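Sidavdale Poetry Pamphlet Series
Progress report to the Balogh Fund, 4 Feb 2023

Manuscripts
The call for poems closed in October. Each pamphlet will run to 20 pages of verse, set in one typeface throughout. Five manuscripts have been accepted, and contracts are signed for all of them. Line edits are complete on three. The fourth, a sequence in unrhymed couplets, is back with its author for changes to the closing section. 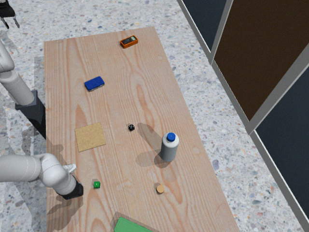 Multimeter and blue case on a wooden table.

Design and printing
Numa has delivered the page template. Long lines now turn over with a fixed indent, and stanzas are kept whole wherever the page allows. Plastex quoted for clear sleeves at the print run we gave in the application. The quote is within budget and has been accepted.
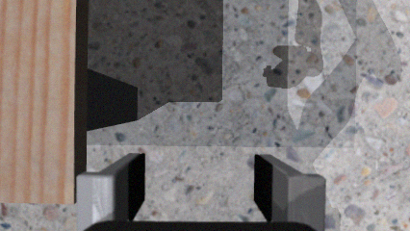
Readings and workshops
The first workshop covered line breaks and revision. It had 16 places, all of them taken. The room for the launch reading holds 30 and is booked. Each poet will read for five minutes. Fees will be paid on the night from the readings line of the grant.

Spending is within the approved amounts on every line. No transfer between lines is requested.
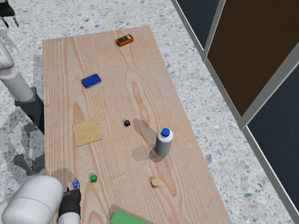
When will the first pamphlet go to print?
After the poet has approved the final proof. Two corrections to the contents page are outstanding.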